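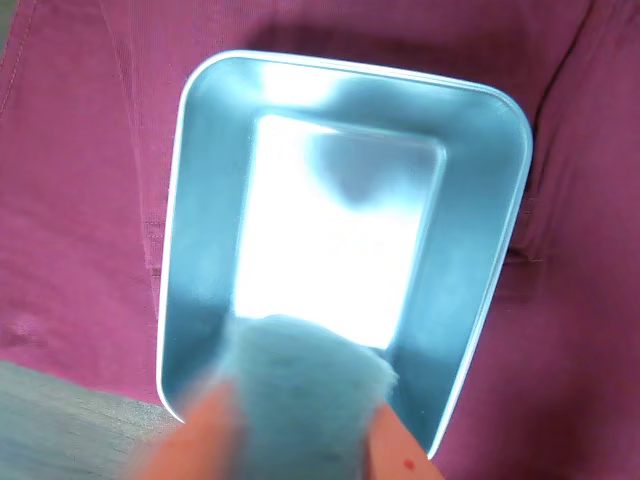
Handkamera, Filzstück im Greifer vor der Blechschale

Ticket 183 — Giso, Zweiarmaufbau Werkstatt
Betreff: Handkamera mit Farbstich und Bewegungsunschärfe
Gemeldet von: Vija Org
Bearbeitung: Marek Jurčo
Eröffnet: 26. Februar 2020
Status: in Arbeit

Fehlerbild
Aufgabe ist das Ablegen von Filz in der Metallschale, Unterlage ist die gefaltete weinrote Hose. Zwei Symptome, vermutlich mit getrennter Ursache:
a) Der Stoff kommt aus der Handkamera magenta bis rosa. Der Schalenboden läuft fast weiß zu, die Farbschwelle für den Filz greift dort nicht mehr zuverlässig.
b) Bei schnellen Schwenks verschmiert der gesamte Hintergrund. Die Greiferfinger bleiben erkennbar, weil sie sich mit der Kamera bewegen. Die Lageschätzung verwirft solche Bilder und der Arm hält an.

Prüfschritte

1. Mechanik
Kamerahalter am Handgelenk von Hand belastet, kein Spiel. Schrauben nachgezogen, Fehler b) unverändert. Objektiv gereinigt, ebenfalls ohne Wirkung.

2. Belichtung
Automatik war aktiv. Treiber meldet beim Schwenk 14 ms Belichtungszeit, im Stillstand denselben Wert. Für die eingestellte Gelenkgeschwindigkeit ist das zu lang.

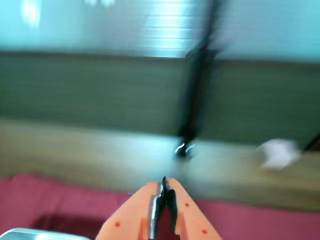 3. Kabelführung
Vernon Lemieux hatte Bildausfälle durch Zug am Stecker vermutet. Log durchgesehen: keine verlorenen Bilder, Rate konstant bei 60 Hz. Die Schlaufen der schwarzen Leitungen hängen trotzdem weit durch, unten am Handgelenk bis auf Höhe der Fingerspitze. Ein einzelner Kabelbinder am Oberteil reicht nicht. 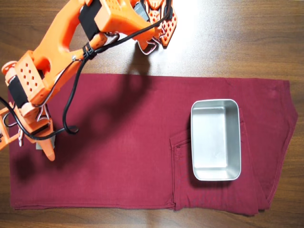
Zweiter Binder ist vorgesehen, bekommt aber ein eigenes Ticket. Mit der Unschärfe hat die Führung nichts zu tun.

4. Weißabgleich
Automatik abgeschaltet, Graukarte auf die Tischplatte gelegt, Verstärkung für Rot und Blau fest eingetragen. Wichtig: vor dem Abgleich die Hose wegnehmen. Füllt der Stoff fast das ganze Bild, regelt die Automatik gegen ihn an — deshalb war der Stich auch nach jedem Neustart anders. Für die helle Stelle mitten auf dem Stoff hilft der Abgleich nicht, die ist ein Belichtungsproblem.
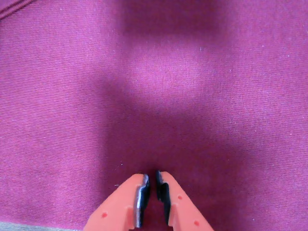
Geplant ist, die Belichtungszeit fest auf 4 ms zu setzen und den Verlust über die Verstärkung auszugleichen. Reicht das Licht nicht, muss eine Leuchte mit Diffusor über den Tisch. Ho-yin Lai hat eine im Regal liegen.

Offen
— Testlauf mit festen Werten, 140 Griffe, beide Arme
— Filzschwelle danach neu einmessen, alte Werte sichern
— Konfiguration im Ordner Sturov ablegen, die Datei in Restrepo ist veraltet

Kommentar Vija Org:
Bitte die Werte für den linken und den rechten Arm getrennt eintragen. Beim letzten Mal wurde die Datei kopiert und die Seriennummer nicht angepasst.

Kommentar Marek Jurčo:
Ist getrennt. Testlauf folgt, sobald der Tisch frei ist.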